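3.2 Sorting surface and tray layout

The sorting stage of the Sulta small-parts study was carried out on a white table made up of two sections placed side by side. The choice of surface was settled early in the project. Bare circuit boards are light and easily lost against a dark or patterned worktop, and items removed from mixed returns often carry fragments of solder or plastic which must be found and set aside before storage. A plain white surface made such fragments easier to find when the table was checked at the end of each session.

Boards were not placed directly on the table. Each was laid in a shallow steel tray lined with a single sheet of white paper, trimmed so that it lay flat without riding up the sides. The lining served two purposes. It kept the underside of the board from sliding on the metal, and it took up marks and residue that would otherwise have built up on the tray. Sheets were replaced after every 17 boards, or sooner if they had become creased. Used sheets were kept with the batch record until the batch had been signed off.

The material consisted of 141 boards supplied by the Vada depot, all of them withdrawn from decorative lighting and simple display goods. The boards varied in outline more than had been expected. Rectangular boards could be stacked on edge in the storage racks without difficulty, but those with curved or scalloped edges would not stand, and had to be stored flat. Outline was therefore adopted as the first sorting criterion, ahead of colour and the number of parts fitted.

Only one board was placed in the tray at a time. In earlier work at the Quaye site, several boards had been laid out together, and small parts that came loose could not afterwards be matched to the board they belonged to. Single placement was slower — the 4 trial batches each took longer than planned — but it removed this source of error from the record. The position of the board on the paper was left open, and no attempt was made to centre it. Figure 2 shows a red board with scalloped edges lying towards the left of the lined tray.

Figure 2. Lined steel tray with a small red circuit board, sorting stage. 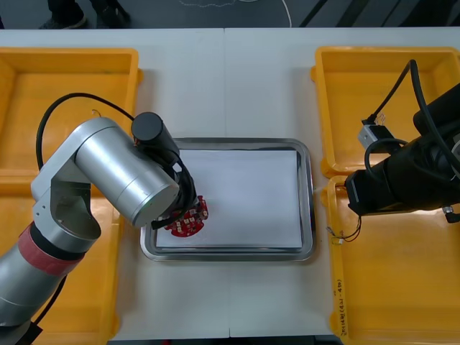 3.3 Storage and labelling

Once sorted, boards were moved to divided boxes of the Brisitz pattern, with a separate layer for each outline group. Labels were written by hand and fixed to the lid, giving the batch, the outline group and the date of sorting. Labels on the side of the box had been tried first, but could not be read once the boxes were shelved closely together.

Boards with irregular outlines were stored with a sheet of paper between layers, cut to the same size as the tray lining. Loose parts were placed in a folded paper packet and kept with the board from which they had come. Where the source could not be established, the packet was entered in the record as unassigned and stored at the front of the box.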